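The last towel man in Flendholm would like you to stop using fabric softener

17 Mar 2018

He has run the linen service on the hill above the ferry landing for 40 years, and he still answers the phone by saying "Towels." It saves time, he says. People who wanted something else hang up.

We had agreed to talk about the business, which washes and folds for most of the guesthouses in Flendholm and a couple of the fishing boats. He had agreed to this in the way a person agrees to a dental cleaning. Coffee was offered once I had been sitting long enough to prove I wasn't selling detergent.

"I had a fellow in here in November," he says. "Nice shoes. He wanted to put me on a subscription. I said, a subscription to what? He said, to soap."

He did not subscribe to soap.

The job came to him sideways. He was supposed to be a piano tuner, and did a year and a half of it before deciding that he disliked pianos and, to a lesser extent, the people who owned them. An aunt had the laundry. She needed someone who could lift. "She never said the job was mine," he says. "She just stopped coming in, and after a while I had the keys."

What he inherited was a washer the size of a garden shed, a ledger in pencil, and a list of every guesthouse owner in town with remarks beside the names. He won't show me the list. He will say that the remarks have held up.

Ask him what makes a good towel and he settles back in his chair, and you understand that this is the interview he came for.

"Weight, first. Pick it up. If it feels like a good dinner napkin, put it back. Then look at the loops. Then turn up the hem, and if the stitching wanders, the rest of it was made by the same people on the same afternoon."

He has no patience for softener. It coats the loops, he says, and a coated towel pushes water around your back like a squeegee. Guests love it. They tell the owner how fluffy everything is, and then they go home still damp. "I've had this argument with every house on the harbor. I lose it every spring."

Color is another sore point. The guesthouses went all white some years ago, in the belief that white looks like a hotel. He thinks white looks like a bill. He would rather see a stripe, or a good wide band of something, so that a towel can have a life before it becomes a rag.

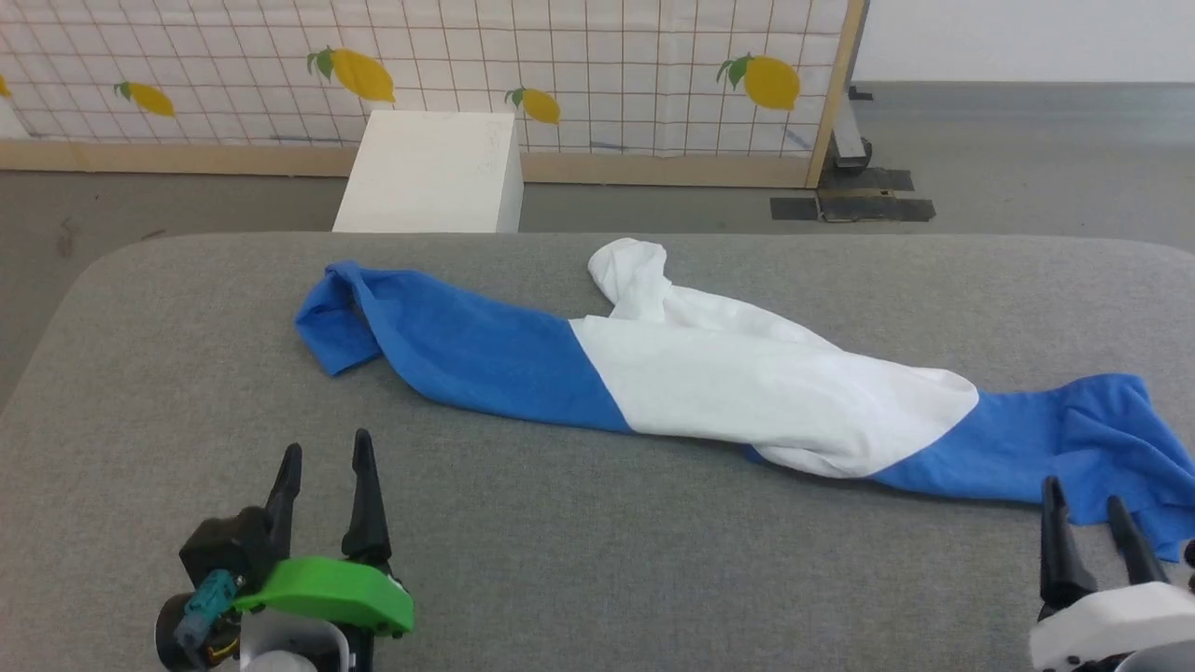
Blue at both ends, white in the middle.

"With blue on it, you can tell yours from your husband's," he says. "That's half of marriage."

He is 76 and divorced, and lets the remark stand.

The trade has changed less than you would think. There used to be three laundries in town. One burned down, one became a place that sells candles, and he got their customers both times without so much as printing a card. The big change came when the Murnico opened out by the highway, with its own laundry in the basement and a sign in every bathroom asking guests to think of the ocean before dropping a towel on the floor.

"I think of the ocean," he says. "I can see it from here. It's doing fine on towels."

He went out there once, to have a look. He paid for a night and brought his own soap. The towels were thin and the pillowcases were worse, and he slept, he admits, extremely well. He puts this down to the quiet. His own house is next to the ferry horn.

I ask whether he has ever taken a vacation that did not involve inspecting someone's linen. He thinks about it for long enough that I finish my coffee. 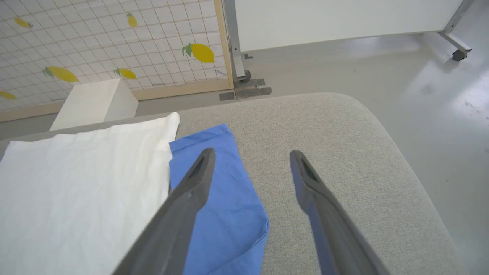

"My sister took me to a spa," he says at last. "They gave you a robe. I turned up the hem on the robe." His sister has not invited him again, and he considers the matter closed on both sides.

He has opinions about folding too, though he holds them a little more loosely. His aunt folded in thirds, the long way first, and would refold anything done otherwise while you stood there. He folded in thirds for decades out of what he calls fear. Then the Elby, the six-room place behind the church, asked for halves because of how their shelves were built, and he found that he could do it and the sky stayed up.

"Six rooms," he says, "and they send it back if the edges don't meet. I respect them. I'd never tell them that."

They will presumably read it here.

The rolled towel is where he draws the line. Rolling is for bakeries. He also does not do swans. A bride's mother asked for swans once, a pair for every bed, and he told her that he washed towels and that she would have to look elsewhere for wildlife. She found somebody. He heard that the swans had slumped by dinner, and he has kept that with him.

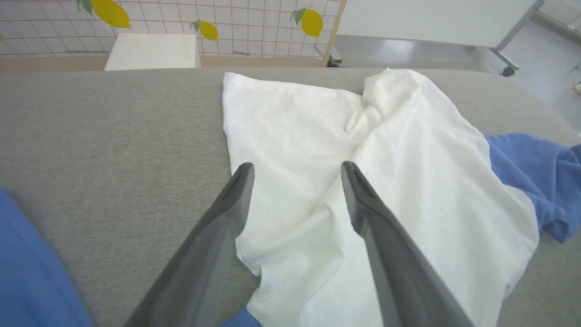
The question of who comes next is one he gets a lot, mostly from customers who are worried about their sheets. There are 2 people working for him at the moment, and he thinks either of them could run the place tomorrow, provided the other one left. He hasn't raised it with them. His aunt's method worked well enough, he says, and he may just start coming in late.

He did get one serious offer, from Swati, the laundry company down the coast. They wanted the routes and the customer list. They did not want the building, or the washer, or, as far as he could make out, him. He kept their letter because the paper was good.

"Heavy," he says, rubbing a finger and thumb together. "Nice weight on it."

Then the phone rings, and he picks it up and says "Towels," and listens for a bit, and tells whoever it is that no, vinegar, a cup of it, and no, it won't smell.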